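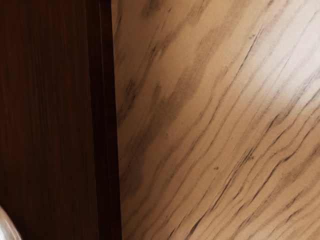 Wrist view, drawer cell, before I touched the offsets.

To: cell-keepers
Subject: Re: Re: drawer cell in sim, fingertip offset again

Pui-shan Poon wrote:
> Did you re-zero the wrist camera after swapping the
> finger model? On Stellulik the swap resets the mount
> to factory and says nothing. Also, which build?

I had not. Build 338, and yes, it said nothing. It has excellent manners that way.

So, for the archive, since I'll be searching for this again in August. The Trinthorpe cell is the dull one: arm, table, brown cabinet with drawers, cream box parked on top. The only job is to get a finger to the drawer rim without shoving the cabinet into the wall. After the swap it was stopping 14 mm out and reporting success in the log, 163 runs in a row. I admire the confidence.

What I did:

1. Put the finger length back by hand in the tool file. The Purves importer rounds it.
2. Re-zeroed the camera mount, then the wrist, in that order. The other order works too, until you restart.
3. Drove the arm to the open drawer at five percent speed and stopped it just off the rim to compare the numbers.

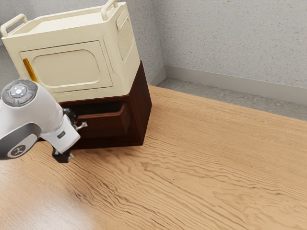
Iona Morrison asked off-list whether it wouldn't be quicker to widen the contact tolerance and get on with our lives. She did that on Rudetden and it held up fine for a month, she says, and then the arm started opening drawers that were already open.

I'm leaving the tolerance alone. I did loosen the joint damping on the drawer slides a little — somebody had it at 738, which I assume was a typo that got promoted — and the lower drawer needed its own approach height.
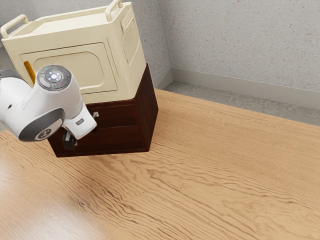
The old file used one height for both drawers and trusted the planner to sort it out. There are two entries now, upper and lower, and the lower one has a slower final move. If you copy the cell, copy both, and check that the names match the cabinet file. A wrong name loads as zero, silently, see above.

Still open: the wrist label in the config says "left" and there is only one arm. I'm scared to change it.

Pui-shan, could you run it on your build tonight and send me the log?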